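Gripper Comparison – Pre-Run Safety Checklist with Comments
Cell: Hiralville, bench 2
Units under trial: Matum two-finger, Stanisier two-finger
Inspected by: Merle Costigan
Reviewed by: Sunil Pathirana
Date: Mar 17, 2024

1. Emergency stop within reach of operator – OK
Pressed and reset before each gripper was fitted. Cable should be clipped to the bench leg. It was lying on the floor when I came in.

2. Wrist flange bolts torqued – OK
Checked on both units. Adapter for the Stanisier has 11 mm of overhang on one side, same as last December. Does not touch the arm at any joint angle we use.

3. Fingertip pads secure, no lifting or tears – OK WITH COMMENT
Matum pads are good. One Stanisier pad has a shiny patch at the tip. Rodica Lazăr wants it changed before the long run. Order placed with Pop.

4. Linkage pins and screws, no play – OK
Wiggle test by hand, power off. Stanisier has slightly more side play when fully open. Within limit.

5. Grip force limit set in controller – FAIL, CORRECTED
Limit was still at 130 N from the metal parts trial. Reset to 42 N for bottles and other soft items. Please write the limit on the whiteboard when you change it – the screen only shows it two menus down.

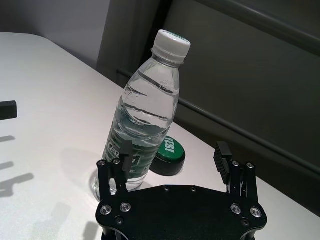 6. Approach speed limited near the table – OK
Slow zone starts above bottle height. Zinash Demissie asked for the same zone on both grippers so the times can be compared. Done, saved under program 2425.

7. Wrist camera mount tight, cable clear of fingers – OK
Run the fingers fully open and fully closed and watch the cable the whole way. Add a second tie on the Stanisier side.

8. Liquids kept away from controller and power strip – OK
Caps tight on all filled bottles. Towel on the hook. Power strip moved up off the floor.

9. Behavior on power loss – OPEN
Matum holds its grip when power is cut. Stanisier not tested yet. No lifting over the table edge with that unit until this item is closed. Paraschiva Ilie to run the test with an empty bottle.

10. Operator briefed, hands out of work area during motion – OK

Result: Matum released for trial. Stanisier released for low lifts only, see items 3 and 9.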